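Skeveck list – packing, mending and small-space living
Re: Black bags inside black bags
From: Bảo Khương
Date: 10/21/18

Vilmos Pap wrote:
> I have a drawer of 6 stuff sacks, all black, and I can never find the one I want. Do you fold yours, roll them or just cram them in? My wife says fold. Also, does anybody still have the Nurness packing sheet? The link on the Laltholm page is dead.
> Vilmos

Hi Vilmos, hi all,

Crammer here, and proud of it! I folded for years and all I got was creases in the same places every time, plus a coating that started to flake along them (my old Nurness sack went that way in July, and I was pretty sad about it). I don't have the packing sheet, sorry. I think Van Leeuwen used to keep a copy, so maybe try writing there.

Anyway, my routine, such as it is:

1. Clear a flat spot and put one thing on it. I mean one. If I tip the whole drawer out I end up with a heap of black cloth and no clue what's what. A board is plenty of room, and pale wood is great for this, you can see every loop and fold against it.

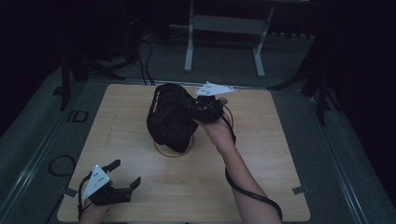 2. Pat it down from the outside before you open anything. You'd be surprised what stays in the bottom of a bag, I found a tent peg and a very old granola bar in one of mine. Then squash the air out with your palms, starting from the closed end and working toward the opening. Doing it the other way just blows it up like a balloon.
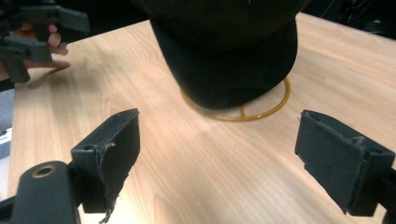

I give it a minute or so and then go around once more, as the air creeps back in when you let go. If it still won't sit down small, open the top all the way and start over – it's quicker than fighting it.

3. Feel the fabric. This is my real answer to your drawer problem! Dark stuff all looks alike in bad light, but a dotted, grippy patch is nothing like smooth cloth under your fingers, and mesh is different again. I sort by touch now and I can do it half asleep.

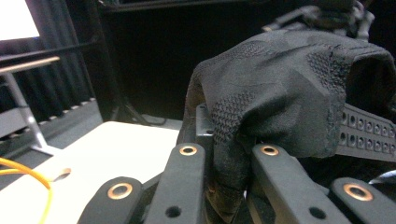
The grippy things go at the front of my drawer, since they cling to everything and drag their neighbors out with them. Smooth ones in the middle. Mesh at the back, where it can puff up as much as it likes. I put a 60 cent tag on the ones that still fool me, just a scrap of bright ribbon through the loop, and that took care of almost 3 years of grumbling.

4. Big mesh bags get picked up by the top edge and left to hang for a second before they go away. They're no good for cramming from flat, there's too much of them. Let the folds drop, pinch a bit lower down, and gather it from there.
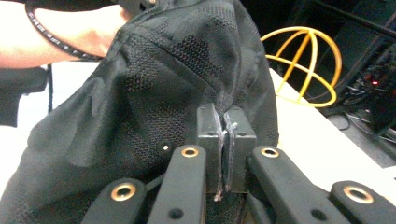

Posted by Bảo Khương to the Skeveck list, message 303

One more thing, Vilmos: tell your wife she's right about the mesh. I do fold that in half, once, before it goes in the drawer. But only the mesh! If anyone has a trick for drawstrings that work their way back inside the hem, I'd love to hear it. I've been using a safety pin and it takes forever.

Bảo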